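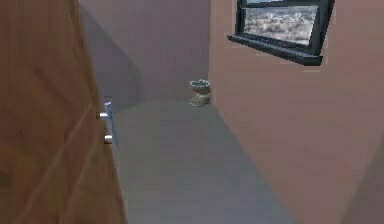 Segura
Simulation and data, Clumari project

September 22, 2022

Door day! I have been looking forward to this one all month. The learner needs examples of getting through a doorway and over to a target, and today's target is the toilet, right down at the far end of a narrow room. I love how silly that sounds written down. I steered 22 runs by hand before lunch and threw out 6 (I kept swinging wide near the handle, my fault entirely). The total is now 3,770, with doors still well behind everything else.

Tomorrow I want to change the wall colours between runs, so it can't just learn to chase dusty pink. Maybe shift the window as well, and the slant of that shadow on the back wall. Two new room layouts are waiting too, and I can't wait to open them!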